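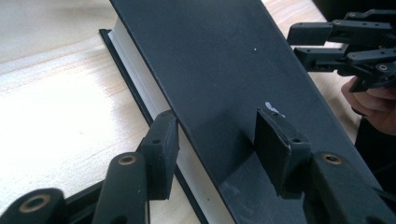 Brustell wants readers for its crime drama desk, and we'd like ones who are hard to please. We make audio dramas out of old court cases, and most of what gets pitched to us is bad: a detective with a drinking problem, a foggy harbor, a twist you can smell by page four. If you can take a hardcover like the one on that pale table, dark cover and all, and tell us in two pages why it won't survive six episodes, keep reading.

The first job is *Trurnavdale*, a series about a poisoning trial. The court record runs to 1243 pages. The writers say they've been faithful to it. We have our doubts, and you should too.

**What you'd do**

- Read scripts against the record and mark what was made up
- Write short reports - plain words, no star ratings
- Join a call with the Honton office every other week

**What we need**

- Patience with dull paperwork
- Some experience reading scripts, paid or not
- No "lifelong passion for true crime," please. Everybody claims one and it tells us nothing

The pay is $42 an hour. Work is part-time and remote, with 2 places open. We won't promise it leads to a writing job, whatever you may have heard from other producers.

Send one page on a crime series you think was overpraised, and say where it lost you. Mark it "Myklebust desk" and get it to us by Sun 9 August. Résumés are optional.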